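Badulen 零件与日用品分拣台 使用手册

第3章 布置工作区与收纳盒

本章说明分拣台安装完毕之后，如何安排周边料架、清理台面、摆放收纳盒，以及怎样把待分拣的物品放上台面。台架的组装见第2章，标签打印见第5章。

本章于2025年4月8日修订，替换3月版的同一章。

3.1 开始之前

请确认手边有以下物品：

Badulen 台架及木质台面（已按第2章固定）
Casus 收纳盒，大号和小号
干布、中性清洁剂
Gimunton 标签纸，型号257

注意：台架四脚未锁紧时，不要在台面上放置任何物品。

3.2 安排周边料架

1. 把小零件盒架和格子料架并排靠放，盒口朝向操作者一侧。红色小盒的标签贴在盒子正面，不要贴在盒底。

2. 料架与台架之间留出通道，能让一个人侧身取料而不碰到台面边缘。

3. 较重的托盘和箱子放在层架下部。常用的纸盒可以放在小零件盒架顶上，但不要叠放。

4. 长杆、长条类材料靠墙竖放，下端用挡块挡住，避免滑倒。

5. 检查地面线缆。凡是横穿通道的，一律沿墙或沿台架立柱重新走线。
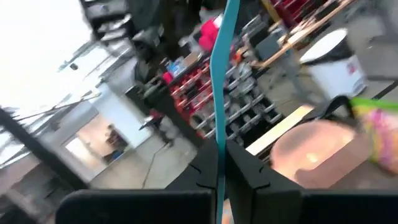 6. 料架就位后，逐格核对标签与内容。空格子也要贴标签，写“空”，以后补料时不会放错。

7. 一个格子只放一种规格。放不下的部分装袋，另存到层架上的灰色托盘里，并在袋上注明原来的格号。

小心：格子料架装满后很重，移动前必须先清空。

3.3 准备台面

1. 用干布擦去木屑和灰尘。有油渍时，布上蘸少量中性清洁剂擦拭，再用干布擦一遍。

2. 沿台面四周的深色金属边框检查一圈。边框应平整，没有翘起，螺钉头不得高出表面。

3. 把待分拣的物品放到台面上。第一次使用时，建议总数不超过22件，熟悉流程后再增加。

4. 带盖的瓶子先拧紧瓶盖，再立放。扁平的小包装平放，印刷面朝上。

5. 物品之间留出间隔，不要互相压住。

6. 黑色敞口盒靠台面边缘放，用来接收暂时无法归类的物品。每次分拣结束时清空。 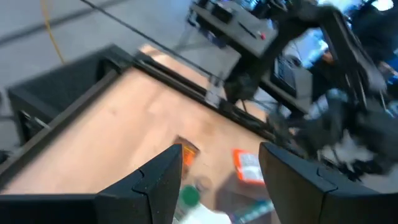
图3-2 木质台面上的小包装、绿盖瓶子与靠边放置的黑色敞口盒

说明：台面没有防水处理。液体洒出后应立即擦干，并让台面敞开晾10分钟，再继续使用。

3.4 摆放收纳盒

Casus 收纳盒有半透明灰色和白色可选。颜色本身不代表类别，可按自己的习惯分配，但同一张台上应保持一致。

1. 先放大号灰盒。盒底须完全落在台面上，不要压住标签纸或小零件。

2. 再放白色小盒和灰色小盒。两个小盒可以靠近，盒沿不要互相搭住。

3. 提手孔的方向以顺手为准。需要频繁取走的盒子，提手孔应朝向操作者。

4. 盒子前方留出一块空台面，作为放置区。圆罐、小球等容易滚动的物品放在这里时，应离台面边缘远一些。

5. 软包装袋放在放置区外侧，单独排成一列。 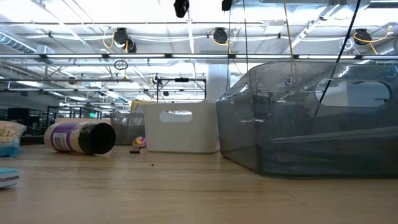 6. 分拣时先处理会滚动的物品，再处理瓶罐，最后处理软包装和扁平物品。横放的罐子入盒前要检查螺旋盖，盖子松动的先拧紧，再立着放进盒内。

7. 有条码的物品入盒时，条码朝向盒口，便于日后盘点。

8. 盒内物品不要高过提手孔下沿。超过时换用大号盒，或分装到两个盒中。

小心：不要只用一只手提装满的大号盒。双手托住盒底搬运，提手孔只用于拖动和轻载提取。

3.5 收尾

1. 清空黑色敞口盒。仍然无法归类的物品装入小袋，贴上 Gimunton 标签，写明日期。

2. 检查台面上有无碎屑和遗落的小件。颜色深、体积小的扁平物品容易漏看，请从侧面平视一遍。

3. 把收纳盒送回层架，大盒在下，小盒在上，最多叠3层。

4. 擦净台面，将布挂回台架侧面的挂钩。

3.6 常见情况

盒子在台面上滑动：盒底或台面有灰。擦净后重新放置，不要用胶带固定。

灰盒看不清里面的东西：盒壁带有颜色，细小物品从外面不易辨认。请改用白色盒并在正面贴标签，或先把小件装进透明袋。

标签翘边：撕下后擦净盒面，换一张新的。旧标签不能重复使用。

台面边框松动：停止使用，按第2章的步骤重新拧紧螺钉。螺孔已滑丝的，请向 Bepari 配件部订购替换边框，订购时注明台面尺寸。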